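6/30/18

**Mansour to reopen Mastville station kiosk with longer hours**

Mansour, the independent catering firm, will reopen the kiosk at Mastville station under a new lease agreed with the building's owner, Nesell. The lease runs for four years and covers the kiosk, the storeroom behind it and the seating area next to the ticket hall.

The kiosk has been shut since May, when the previous lease ended. Under the new terms it will open before the first train of the morning and stay open until the last evening service has left. The old kiosk closed at lunchtime, which left evening passengers with the vending machine on the far platform.

Mansour asked passengers what they wanted from the site before it signed. A total of 2,051 people filled in the survey, either on paper at the station or online, and 1,718 of them said they would use a kiosk that stayed open in the evening. Hot drinks came first in the list of requests, followed by sandwiches, cold bottled drinks and small snacks that can be eaten on the train.

The menu will be kept short. Tea, coffee and soup will be made at the counter, and rolls will come in twice a day from the Mansour bakery in Trirel. Bottled soft drinks, crisps and sweets will be sold alongside them, with prices shown on a board facing the ticket hall.

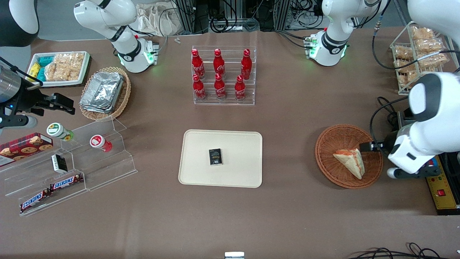 Passengers who took part in the survey also raised the question of cost, and several wrote that they had given up buying drinks at stations altogether. Mansour says it will charge the same at Mastville as in its Trirel shop, and that this is written into the lease.

Nesell is paying for repairs to the storeroom roof and a new water supply to the counter. Mansour is paying for the fittings. Two full-time posts and a number of part-time ones will be advertised in the station window and at the Trirel shop. Staff will be trained at Trirel before the kiosk opens.

The seating area will stay open to everyone, whether or not they buy anything — a point Nesell asked for when the lease was drawn up. Step-free access from the car park is not affected by the work, although the side door by the cycle racks will be locked while the water pipes are laid.

An opening date will be put up at the station once the repairs have been signed off.

**Notes to editors**

Mansour runs a bakery and shop in Trirel. Nesell owns the station building at Mastville but does not run the trains or the car park.

Enquiries about the kiosk should go to the Mansour office in Trirel. Questions about the building work should go to Nesell.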